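House Rules for Hand-Held Grippers: a talk with Imogen Dawber

03/04/2020

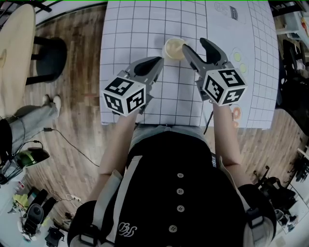
Imogen Dawber doesn't like the word "standard." Says it makes people think of a binder. What she has is nine rules on a single sheet, and she's been rewriting them since July.

"I had a longer one," she says. "It was good. It was complete. Then I watched a new operator on their first day and they'd read maybe the top third. So I cut it."

Dawber runs practice and safety for the demonstration work at Clorkance, a small outfit that records people doing table tasks with hand-held grippers so that robot arms can learn from the recordings. Before that she was at Kovetti, on packaging lines, with real fences and real lockouts. She came over expecting the new job to be easier. No heavy arm swinging about, just a person with a tool in each hand.

"Easier to not get hurt, yes. Much harder to do well. On a line the machine does the same thing every time and you write the rule for the people around it. With us the person is the machine. So the rule is about how you stand, how you reach. People don't love being told how to reach."

First rule on the sheet: markers stay visible. The cubes on the grippers carry square codes and the tracking reads them. Cover one with a sleeve, turn your wrist too far, and you've got a hole in the data.

"You can patch a short hole. Software fills it in. I don't like it. What you're teaching the robot at that moment is a guess. My rule is if the marker goes away for longer than it takes to say the word 'marker', you do the take over. Not scientific. Works."

She wants sleeves pushed up past the elbow or short to begin with. Hair tied if it can fall forward. Lanyards off, always, which she had to add after a badge went swinging across a whole morning of takes. Nothing dangerous about it. A badge just isn't part of the task.

Rule two, the sheet on the table. White with a black grid, pulled flat and checked at the start and after every break. She's strict on this. A wrinkle moves the lines and the lines are what the alignment check is done against. They tape the corners now. For a while they didn't, and she lost 14 sessions to it before anybody compared the start of the day with the end of it.

"That one was on me," she says. "I wrote 'make sure sheet is flat'. Flat when? By whom? A rule without a time in it is a wish."

So most of the nine have a time in them now. Check the sheet before the first take. Check straps before the first take and after lunch. Wipe the finger pads between objects, whether they look like they need it or not.

Straps got us onto the harness, which she had strong feelings about. Both shoulders, snug, same holes on each side. If it sits lopsided the operator starts leaning to fix it without knowing, and then you have a leaning demonstration and, by the end of the week, somebody with a sore neck. Operators get 45... no, she corrected me here, she won't put the number in print because it's still being argued over. But there is a limit on continuous time in the harness, and the operator can call it sooner.

"They call it, it's over. No discussion. The supervisor can't say 'just one more'. I took that phrase out of the building. Tried to anyway."

Then cables. She sighed at cables.

"Everyone who walks in looks at the grippers. I look at the floor. I want to know where the cable runs and who is going to walk over it, and it's normally the second person, the one assisting, because the operator's basically rooted in place. The operator knows where their own cable is. The other one's thinking about something else."

Her current wording is that slack goes on the floor on the side away from the assistant, never looped, and that the assistant walks the route once before recording begins. Walk it, not look at it. She'd like cable covers across anything that sees feet. Not every site has them yet. She's also got a line about chairs: wheeled chairs parked out of reach of the operator's heels. Stepping back onto a caster is the accident she thinks about most. It's happened to her, at Kovetti, nothing to do with robots at all.

I asked whether a cord on the floor in a working room isn't just life. She laughed a bit.

"It is. I've been in tidy labs and I've been in real ones. If I write a rule that only fits the tidy lab then on day one everybody's in breach, and once you're in breach of one you stop reading the rest. So I ask for the thing that can be done in ten seconds. Walk the cable. Park the chair. I'd love the perfect room too."

This is where she and Oduor Waweru part ways, a little. Waweru does auditing for Le Roux, who take the recordings at the other end, and I called him after for his side. He was in a hurry. So was I.

"Imogen's sheet is very good for the operator," he said. "For me it's too short. I recieve a batch and I want to know who set up the table, when, which gripper was in which hand. She has that in people's heads."

He'd like a setup record with every session. His last big review covered 1665 takes and he set aside 809 of them, the bulk of it for paperwork and not for anything wrong in the motion. Dawber knows the figures. She winced when I read them out to her.

"He's right," she said. "I hate it but he's right. We throw away good work for want of a name and a time."

So there's a setup card coming. She's drafted it, one side only. Date, table, sheet checked yes/no, left gripper, right gripper, object, initials. Waweru wanted room lighting on it as well. She said no, then said maybe. They were still trading emails about it the day we spoke.

Objects have their own rule and it's newer. Anything in an open cup or bowl, she wants it decided beforehand what happens if it tips. Who stops. Who wipes. What happens to the take.

"With a solid block you drop it, you pick it up, that's even useful, you might want that in the data. With something that can spill you've got electronics in both hands and a printed sheet you need flat. Put the grippers down first. Down, not handed to someone. Then deal with the cup."

Put them down where, I asked. Apparently this was a long conversation at Clorkance. Answer: back at the near edge, pads facing away from you, and only after the jaws are open. A closed jaw can have something in it you forgot. She shows new people by having them grip a folded tissue, talk to her for a minute about anything, and set the tool down. Most set it down with the tissue still in it.

Speed is another. New operators go fast, they want to be good at it. Her sheet says approach slow, grasp slow, leave slow, and come to a full stop at the start and end of each take. She says the stops are what get skipped. Someone's on a roll, one take melts into the next, and later a person at a desk has to guess where the cut is.

And the people in the background? She's easier on that than I expected. An assistant can be in the room and can be near. What they can't do is reach over the sheet while a take is running, not even to be helpful. Especially that. "If you reach in and nudge the cup, I now have a recording where cups move by themselves."

She has been asked to share the sheet outside the company. A trainer from Alterari has a copy and is trying it with a group that's never touched this equipment, which Dawber is more nervous about than the audits. Her own people can fill in gaps by asking the person next to them. Strangers can't. She's already had one question back, about left-handers, and had to admit the sheet doesn't say a thing about left-handers.

"We've got two grippers, so I figured who cares. But the hand that goes first is a habit. Someone asked should they switch it to match the others. I didn't know! I said don't switch, write it on the card." She looked pleased for a second. "So there's something else for the card. Oduor's going to be unbearable."

Number nine, the last line on the page, is the one she won't cut: anybody in the room can stop a take, for any reason, and the reason goes in the log afterwards without a name against it. It got used more than she expected the first month — mostly cables, one sneeze, one person who just felt the table wobble. They found a loose foot under it.

Next version of the sheet goes up when the lighting argument is settled. She's hoping for this month.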